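Protector de colchón Dundum, blanco, para camas de 75 a 180

Ref. 81-B · Tienda Bundeo · Descanso y ropa de cama
Ficha revisada el viernes 15 de enero

Llevo vendiendo ropa de cama desde que la tienda era un mostrador y dos estanterías, y si me preguntas qué pieza recomiendo a todo el mundo, la respuesta es siempre la misma y siempre decepciona un poco: el protector. Ya sé que no luce, que va debajo de la bajera y que se compra con la misma ilusión que un felpudo. Pero un colchón cuesta un dinero, y esto cuesta bastante menos.

Te cuento el Dundum con calma, que es el que tengo puesto en casa y el que más sale de almacén.
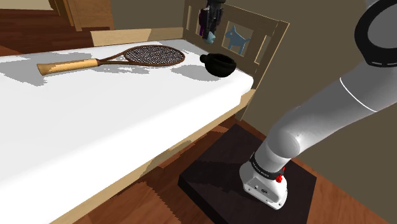
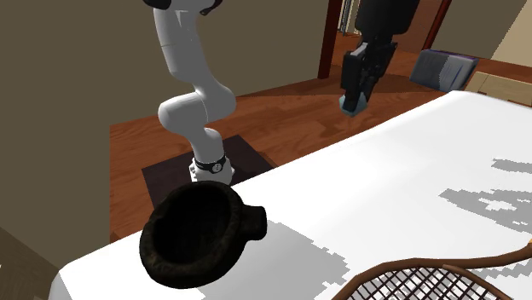

¿Se puede dormir directamente encima del protector, sin bajera?

Poder se puede, pero no te lo recomiendo para todas las noches. La cara de arriba es de rizo de algodón y resulta agradable una siesta, aunque con el roce diario sale pelusilla y acabas lavándolo mucho más de lo que le conviene. Ponle una bajera fina encima y te durará años.

Cómo es

Rizo de algodón por arriba, membrana transpirable por debajo y faldón elástico en todo el contorno. El rizo es corto, nada de toalla de playa, y eso se agradece en verano porque no abulta bajo la sábana. La membrana no cruje. Esto lo pongo porque es lo primero que me preguntan por teléfono: todos hemos dormido alguna vez en uno de aquellos protectores que sonaban a bolsa del súper cada vez que te dabas la vuelta, y el recuerdo se queda. El Dundum suena a sábana, o sea, a nada.

El faldón es de punto elástico y llega bien a colchones de hasta 30 cm de alto. Si el tuyo lleva topper, mide el conjunto entero, con el topper puesto, y elige el faldón alto (está en el desplegable, debajo de la medida). Con el normal en un colchón muy gordo las esquinas se acaban subiendo a media noche y te levantas con el protector hecho un churro en los pies.

Medidas

Hay anchos de 75, 80, 90, 105, 120, 135, 150, 160 y 180. Largos de 190 y 200. La de 75 la pedimos aparte porque casi nadie la fabrica ya, y sin embargo en las casas de pueblo y en los apartamentos de playa hay camas de 75 a montones. Tarda un poco más en llegar, unos días, pero llega.

Para camas con dos colchones juntos (las articuladas, sobre todo) hay que pedir 2 unidades de la mitad de ancho. Ya he visto a más de un cliente intentar meter uno de 180 en dos colchones de 90 que suben y bajan por separado... el elástico aguanta, pero la paciencia no.

Mide el colchón y no la cama. Parece una tontería y es el motivo de la mayoría de las devoluciones: el canapé o el bastidor casi siempre mide algo más que el colchón, y ese algo es lo que luego te hace arrugas. Metro en mano, de borde a borde, sin apretar.

Lavado

A máquina, a 60 grados si hace falta y a 40 el resto del tiempo. Detergente normal. Suavizante no, de verdad, ni un chorrito: tapona el rizo y deja de absorber. Lejía tampoco, que estropea la membrana y empieza a pelarse por las esquinas.

Secadora sí, en programa suave. Si lo tiendes, ponlo con el rizo hacia fuera y a la sombra. Plancha ninguna, nunca, y menos por la cara de abajo. Una clienta me trajo el suyo pegado a la suela de la plancha y no hubo manera de separarlos.

Lávalo antes de estrenarlo. Viene doblado de fábrica con una raya muy marcada en el centro y al primer lavado se va, además de que el rizo se esponja un poco. Encoge algo, lo normal del algodón, y el patrón ya cuenta con ello.

¿Cada cuánto? Yo el mío lo lavo una vez al mes y en agosto cada dos semanas, que en mi piso el calor aprieta. En camas de niños, pues cuando toque, ya sabes.

Lo que no hace

No convierte un colchón duro en blando. Si buscas mullido lo que necesitas es un topper, y para eso tengo el Beduvik, que va en ficha aparte y pesa lo suyo. Tampoco arregla un colchón manchado, claro: lo tapa, y eso ya es algo, pero la mancha sigue ahí debajo esperando a la mudanza.

Y no es un seguro contra inundaciones. La membrana para un vaso de agua, un biberón, un accidente nocturno. Si se vuelca una jarra entera, el agua busca el borde y baja por el faldón, que es de punto y no lleva membrana. Prefiero decírtelo aquí a que me lo digas tú en un correo.

Dundum o Dumlao

Me lo preguntáis cada semana. El Dumlao es el de tejido liso, sin rizo, más fresco al tacto y más barato. Absorbe menos: el líquido se queda arriba y hay que retirarlo rápido. Para una habitación de invitados o un piso de alquiler me parece estupendo, se seca en nada y ocupa muy poco en el armario. Para una cama de diario me quedo con el Dundum — y no porque gane más con él, que la diferencia es de 11 euros y la mitad se me va en el porte.

Si tienes mucho calor durmiendo, pide el Dumlao y no le des más vueltas. Si tienes críos pequeños, el Dundum, y a ser posible dos, uno puesto y otro limpio. A las cuatro de la mañana se agradece muchísimo tener el segundo doblado en el cajón.

Cómo se pone

Empieza por las dos esquinas del cabecero, que son las incómodas, y luego tira hacia los pies. Al revés también sale, pero acabas a gatas encima del colchón peleándote con la última esquina. La etiqueta cosida va en los pies, lado derecho. En los protectores cuadrados o casi (los de 180 por 190, vaya) esa etiqueta te ahorra ponerlo atravesado y tener que empezar otra vez.

Si el colchón tiene asas laterales, mételas debajo del faldón estiradas, sin doblar. Y aprovecha para girarlo, cabeza por pies, que total ya lo tienes desnudo. Déjalo un ratito al aire con la ventana abierta antes de vestirlo de nuevo; el mío se queda así mientras desayuno.

Color

Blanco y solo blanco. Hubo una temporada en gris perla y no la repetí: en cuanto ponías encima una bajera clara se transparentaba el tono y parecía que la sábana estaba sin lavar. El blanco amarillea con los años, eso es así, aunque con un lavado a 60 de vez en cuando va aguantando.

Envíos y cambios

Sale en bolsa de tela con cordón (guárdala, va muy bien para los zapatos en la maleta). Si te equivocas de medida te lo cambio sin problema siempre que no lo hayas lavado ni usado. Una vez abierto y puesto una noche ya no puedo volver a venderlo, y supongo que tú tampoco querrías comprar uno que ha estado en la cama de otro.

Los pedidos de mañana salen en el día. Los de la tarde, al siguiente. Los de 75, ya lo he dicho, tardan más. Para hoteles, casas rurales y residencias hago precio a partir de cierta cantidad; escríbeme con las medidas y te contesto con el total ya cerrado, portes incluidos.

Si dudas entre dos anchos, mándame una foto del metro encima del colchón y lo miramos.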